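Setting out the snack counter at Bitar

4 min read
Search this site Type and press enter

Bitar is the small break-time counter on the ground floor of our building in Vosusberg. It sells cold drinks, something from the bakery, sandwiches and a few packets of biscuits and sweets. It isn't a café and it has never had proper shelves, so everything goes out on a table in whatever stands and baskets we own.

In July we changed how it was laid out. Several people have asked what we used and where it all goes, so this page covers that, with the pictures and some notes on the stands. The measurements people wanted are further down.

The table is brown and wide, and the first thing we agreed was to leave more of it bare. The old layout had every packet lying flat, edge to edge, and you had to lean over the crisps to reach a drink. Now the tall things go at the back, the tray sits in the middle and the bread and pastry side is on the right.
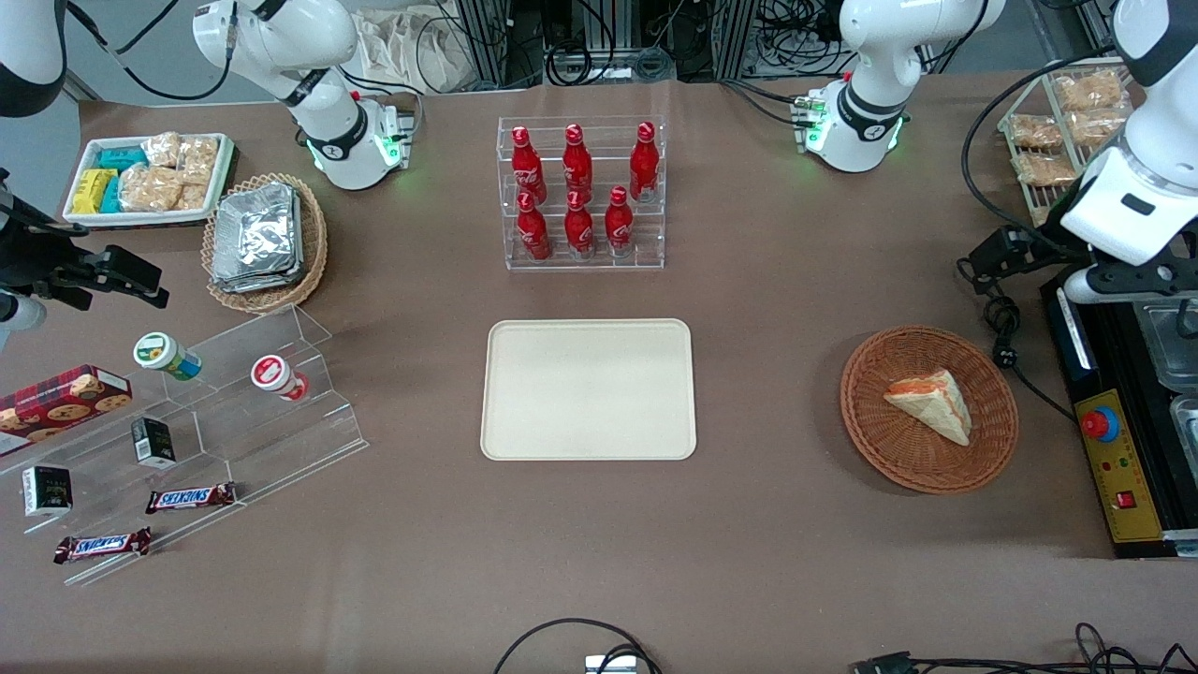
The tray had been the sticking point. Arnar Dalsgaard wanted it at the front corner, where people could set down what they had picked before paying. I wanted it in the centre, so that you could reach it from either side. We tried both for a week each and the centre stayed. It is a plain cream plastic one with rounded corners, and it wipes down in a few seconds.

Coke goes in a clear acrylic rack, three bottles on the back shelf and three on the front. The rack would take cans as well, but cans slide about on it and the bottles don't. We keep the rest of the stock in the cupboard and top up in the morning and again at 2.

Sandwiches go in the round wicker basket. We used to fill it, and the ones at the bottom got squashed, so we put out fewer at a time and refill it from the fridge. Egg goes first, then cheese and pickle. The pastries have a wire rack of their own with white shelves. It holds six in a neat grid – before that they were piled on a plate and the glaze came off on the one above.

Share 249

Sweets and biscuits were harder. Packets come in every shape, and anything stood upright in a basket falls over as soon as the one next to it is taken. Sekum, the shopfitting place on the Gernville road, had some stepped display stands left over from another job and let us have them cheaply. They are heavier than they look. We collected them by car and wrapped them in towels, and one still came home with a scratch.

The stand has upright dividers, which split each step into compartments. You can put one kind of thing in each and it stays put. We tried paper labels along the front for a while but they curled, and people could read the packets well enough anyway.

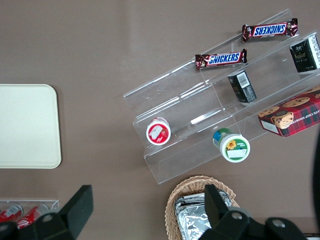
Words and layout: Vandana Kashyap
Bitar counter, Vosusberg

Snickers lie flat across the upper steps, and the tartan box of chocolate chip biscuits goes at the side, down on the lowest step. A large box on the top step makes the whole thing look crowded and hides whatever is behind it. Round cups can lie on their sides on the bottom step, although they take up more room that way.

The clear plastic does show every fingerprint. A soft cloth and warm water with a drop of washing-up liquid is enough. Please don't use the kitchen spray, which left a cloudy patch on an older rack, and don't use the green scourers on anything acrylic.

For those who asked, we have 263 cm of wall to work with at that end of the room, and the table takes up most of it. If you are doing something similar in a smaller space, I would leave out the second basket before I left out a stand, as the steps save a lot of room.

Prices haven't changed with the new layout. The list is on the wall by the door, and the money tin is in the drawer underneath. If something runs out, write it on the pad next to the tin and it will go on the next order. Arnar does the bakery order and I do everything else, so ask him about pastries.

We still need a better place for napkins. At the moment they are on the windowsill, where they blow off whenever the door opens. If anyone has a small heavy box with a lid going spare, please leave it at the counter with a note.

2 comments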